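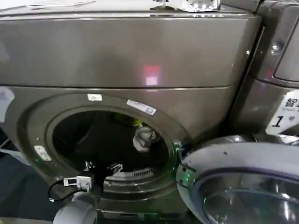

# Can the outgoing mayor still sign things before the new one is sworn in?

**Rajkumari Vishwakarma**, Celham

So our election was in March and the new mayor doesn't take the oath until the first council meeting after the count is certified. Meanwhile the old mayor is still in the office, and I hear she plans to sign the lease on the Rutia building this Wednesday. I read the town charter twice over my lunch break and I can't find a line that says she can't. It just feels off to me! She lost by 1,540 votes.

Is there a rule about this, or is it only good manners? And if the two of them meet privately before the handover, does anyone have to write down what was said? I'd like to know before I stand up at public comment and make a fool of myself.

---

**Clestus**

Yes, she can sign. She's mayor until the oath, full stop. People hate it every time.
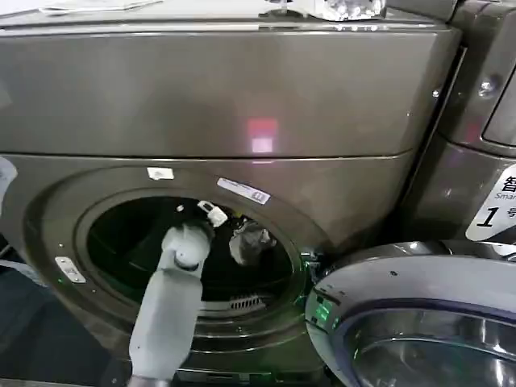

*Page last changed: Wednesday, 3:22 p.m.*

**Harahap**

I worked in a clerk's office for 22 years (a different town, same state), so take this as a neighbor talking and check it with your own clerk.

Clestus is right about the oath, but the lease is a separate question. In most towns I dealt with, the mayor signs what the council has already approved. So look for the vote. If the council passed the lease back in the winter, her signature is pretty much paperwork and I wouldn't spend my comment time on it. If there was no vote, ask which section of the charter lets her sign alone, and ask it exactly like that - the attorney will have to answer you or say they'll get back to you.

Also look at the dollar amount. Our charter had a limit on what a mayor could sign without council, and it was tucked into the purchasing chapter, nowhere near the part about the mayor. I missed it myself my first year.

On the private meeting, two people having coffee isn't a council meeting, so there are usually no minutes. We had one handover chat that lasted 33 minutes and the only record was a line on the calendar. If they bring a quorum of the council along, that's different and the open meetings law probably kicks in. Anything they hand over on paper, like a list of pending contracts, you can normally request. Put it in writing and keep a copy.

You get 3 minutes at the mic in most places, so write your question down first. I've watched a lot of people run out of time on the introduction.

**Rajkumari Vishwakarma**

Thank you both! I hadn't even thought of the purchasing chapter. I'm going to call the clerk in the morning and ask for the winter minutes, and I'll post what I find.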